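**Yearly family letter – how long is too long?** (Letters & Stationery board)

**marginmaricruz**

Hello all! I've been reading this board for ages and finally have something to ask. My aunt wrote the family letter for 22 years, every fall, and mailed it to everybody on both sides, and this year she handed me the address book and said it was my turn. I was flattered for one evening and then I sat down to write it and panicked.

Her letters ran to one page, front and back. Mine is already three and I haven't gotten to the cousins in Vostgate. I don't want people to sigh when they open it, but I also don't want to leave out somebody's new baby because I spent too long on the garden. How long do you make yours? And do you put in the sad news, or only the happy?

– Maricruz Maldonado, brand-new letter writer

**blotterandnib**

Welcome, Maricruz! One page. I know that sounds strict, but I get several of these every year and I read the one-pagers standing up in the kitchen with my coat still on, and the long ones go on the pile by the phone and I feel guilty about them until spring. Your aunt had it right.

I'd leave the sad news out. People who are close enough to need it have already had a call from you, and the others don't know what to say.

**Gobnait_D**

I have to disagree with blotterandnib on both counts, and I say so with affection, as we've been having this same argument for years.

I love a long one. My late mother-in-law sent four pages, typed to the very edges, and I'd make a pot of tea and read it twice. As for the sad news, please put it in. The year my brother died, the family letter that came from his wife's side talked about a cruise and a new dishwasher, and I remember thinking that somebody had decided he'd spoil the mood. Two plain sentences would have meant the world to me. You don't need to be eloquent, you only have to say the name.

– Gobnait Dunne

**blotterandnib**

Gobnait, that's fair, and I'm sorry. I'll give way on deaths. I won't give way on gallbladders.

**a_cortes**

Ha! My father's gallbladder had its own paragraph three years running and we still quote from it.

I do ours for the whole Cortés side. It helps me to write it as if to one person. I pick a different relative each year (I don't tell them) and write the letter to her or him, and then I change the "you" here and there at the end. When I write to "everyone" I start sounding like the bank.

Abundio

**rfriesen**

Can I put in a word for handwriting? I write mine out once, neatly, and have it copied at the shop. It takes me a week of evenings and my hand aches, but people keep them. My niece has every one in a shoebox. A typed letter could be from anybody.

– Réjean Friesen

**Gobnait_D**

Lovely if you have the hand for it, Réjean. Mine looks like a hen crossed the page, and the older folks on my list have trouble with their eyes. I type it at a good large size and then write a line or two at the bottom by hand, a different line for each household.

**consuelo_v**

Maricruz, it might be easier to see one than to talk about it, so I'm pasting in most of mine. It goes to 113 households now, which is far more than I ever planned on (it started as 14!). I print on the cream Clerkari paper, two sides. I've taken out the last names and the part about the lawsuit. 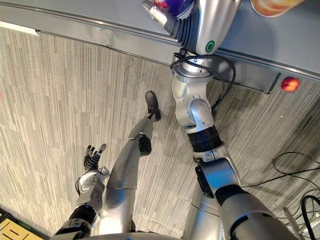
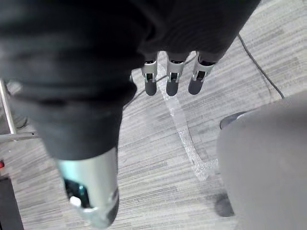

*Bokley, September*

*Dear ones,*

*The tomatoes came in late and then all at once, and I have been giving them away to people who cross the street when they see me coming. If you're within a day's drive, come and get some, and bring a box.*

*Ines started high school and is taller than I am, which she mentions most days. Teo has changed his major again, to geology this time, and has begun leaving rocks on my windowsills. Rosa and Martin were married in June in her parents' yard. It rained through the vows and cleared up for the cake, and Martin's grandfather danced until his good shoes came apart.*

*We lost Tío Beto in the spring. He was at home and his daughters were with him. I still have his ladder in my garage, and I am going to keep it.*

*The reunion will be at the lake again next summer. Last time we had 13 potato salads and no forks, so please call Ines before you decide what to bring. She has offered to keep a list.*

*I think of all of you when I do the envelopes, one at a time, and that's my favorite part of the whole business.*

*With love, Consuelo*

**marginmaricruz**

Oh, Consuelo, the ladder. Thank you for sharing this. I can see I've been telling people everything that happened in order, January on up, and you've simply picked the bits you'd tell somebody at the door.

**blotterandnib**

It's a very good letter, and I would have read it with my coat on. I'd have cut the tomatoes.

**a_cortes**

Cut the tomatoes?! The tomatoes are how you know she's about to sit down and talk to you.

**rfriesen**

I'm with Abundio, keep them. How does that cream paper take a fountain pen, Consuelo? Mine feathers on nearly everything the copy shop carries.

**consuelo_v**

Réjean, it's fine with a fine nib and a bit fuzzy with a broad one. Let it sit a minute before you fold it. Maricruz, start the envelopes before the letter is done – I do a few each night with the radio on, and by the time I've written out everybody's name I usually remember what I wanted to say to them.

**marginmaricruz**

Did eleven envelopes tonight! Two of the addresses in my aunt's book have been crossed out and rewritten so many times that I'll have to call her in the morning. The letter is down to a page and a half, and the garden got one sentence.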